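Speaker notes – Good practice for handheld gripper recording in homes
Adaeze Okonkwo, Drituda
July 23, 2020

Opening. Thank Noltia for hosting. Say who I am: I wrote the home recording rules at Drituda and I keep them up to date. The talk covers the bedroom chapter. Kitchens are in the handout.

Background, keep short. The Darnari set has 719 bed-making recordings. We sent 34 of them back in the first review. Most of those were sent back for light, and the rest for hands. Both are covered by rules people had already signed, so the wording was the problem and we rewrote it.

Rule one, hands. The free hand may help with large bedding. It stays to the side of the jaws and never goes between them. Keep fingers off the linkage when the jaws are moving. 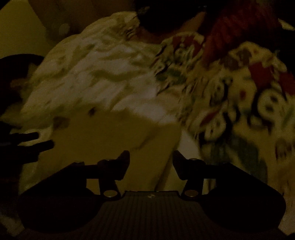

Does the free hand have to stay out of view for the whole recording?
It can be in view as long as the task sheet lists the task as two-handed. If the sheet says one-handed, stop and start over.

Rule two, start position. Jaws open, not touching anything, target ahead of the tool. Hold still for 2 seconds before moving in. The old rule said "pause briefly" and every operator read that their own way. Mention that Babalola uses the same hold, so the two sets can be trimmed with one script.

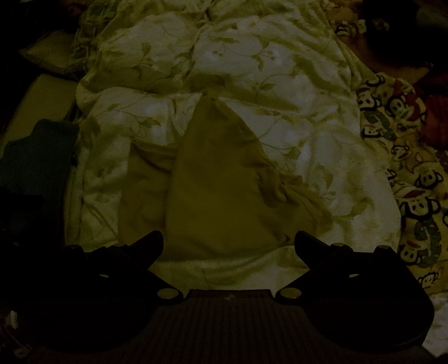
Jaws open, olive fabric ahead, comforter and printed blanket on the bed.

Do not tidy the bed first. People want to, especially in their own homes. The rule is to leave bedding as found unless there is something sharp or breakable in it. Check for that by hand before picking up the tool – glasses, phone chargers, hair clips.

Rule three, light. Use the light the room normally has. Low light is allowed. Write it on the sheet as "dim" so the reviewer knows it was intended. What we send back is a recording where the jaws can't be told apart from the cloth at all.

Rule four, contact. Push into soft bedding slowly. If fabric gets into the linkage, open the jaws, set the tool down and free it by hand. Don't pull.

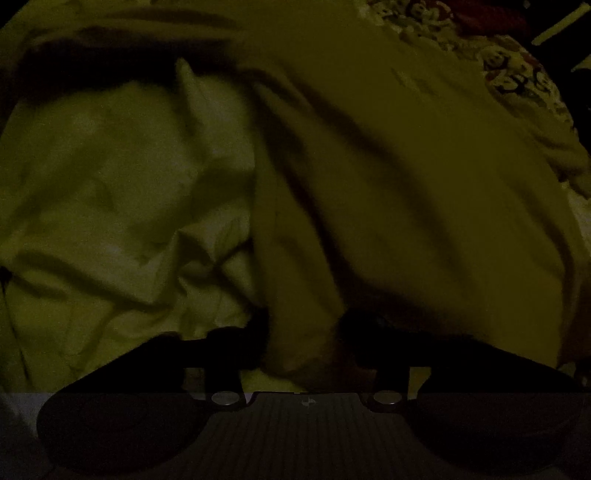
Who decides whether a snagged recording is kept?
The reviewer does. The operator marks the snag on the sheet and leaves the recording as it is, with no cutting.

Rule five, consent. Everyone who lives in the home signs, including people who are out that day. Mail, photos and medicine get put away before we start. Keep the signed forms for 7 years.

If time is short, skip the next part and go to questions.

Changes coming in August: the task sheet gets a box for light level and a box for snags. The hand rule moves to page one. Old sheets are fine until they run out.

Leave the contact slide up. Handouts are on the table by the door.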